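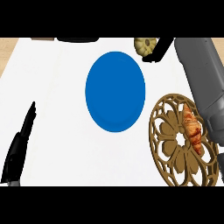 ## 3. Can home sewists see their own marks?

Advice on transferring pattern marks to cloth is plentiful and confident, and very little of it has been tested. Beginners are told that chalk rubs off, that tailor's tacks are worth the trouble, and that a good pen settles the matter. Each claim can be traced to a teacher or a manual, and most manuals repeat an older one. We found no source that reported how often a sewist working at home fails to find a mark she has made.

The study usually cited in favor of pens is the Plosolus trial, in which sewists marked darts on pale cotton and then stitched them. Nearly every mark was found again. We don't doubt the result, but we doubt that it says much about dressmaking. The cloth was plain and the ink was dark, and stitching followed within minutes of marking. A mark under those conditions is an easy target, much as the blue oval plate on the white tabletop in Figure 3 is an easy target. Strong color against a plain ground will be seen by nearly anyone. Few people have trouble finding a navy dot on white lawn. They have trouble with a gray dot on charcoal flannel that has been folded over a chair since the weekend.

Our own sample came from evening classes at the Cabello sewing school. Thirty-nine sewists cut and marked the front bodice of the Bovis blouse, which has two darts on each side, a set of pleats at the shoulder and a notched facing. Each worked in a fabric of her own choosing, with the marking method she normally used. Pieces were stored in the sewist's own bag between classes. At the next class she was asked to point out each mark before stitching. Across all stages of the project we logged 3,000 marks, of which the shoulder pleats gave the most trouble.

Three things in this design should make the reader cautious, and they made us cautious too. Sewists who chose chalk also tended to choose wool, so method and fabric are badly tangled. People who sign up for evening classes are probably more careful than people who sew alone at the kitchen table. And being asked to point to a mark is a strong hint that a mark exists. At home, a forgotten notch simply goes unmatched and the sleeve goes in crooked.

Within those limits, the preference for one tool over another looks weaker than the manuals suggest. On smooth, light fabrics every method did well. On dark or textured cloth, pens and chalk both did poorly, and tacks did better only when the thread differed clearly in color from the cloth. Several sewists had tacked navy wool with black thread because it was already on the machine — hardly a fair test of tacking, though quite a fair test of what people do on a weeknight.

Gunnel Fagerlund, who taught the classes, objected to this reading. In her view the tacks failed because they were cut too short and fell out in the bag, and contrast had little to do with it. She may be right. We recorded whether a mark could be found, but we did not record whether a missing tack had come loose or had merely gone unseen, and the two cannot be separated now. Eight sewists re-marked a piece before anyone checked it, and we left those pieces out of the comparison between methods. Leaving them in would have favored tacks slightly.

The remaining claim concerns light. The Brirkov handbook recommends a daylight lamp for all marking work, with no evidence beyond the author's experience. We did not vary the lighting, and the classroom was brighter than most spare bedrooms. A lamp may well help. So might turning the cloth toward a window, or keeping a spool of yellow thread in the notions box, and both are a good deal cheaper. Until someone compares these on dark fabric, in ordinary rooms, we see no reason to tell beginners that they need new equipment in order to find a dart point.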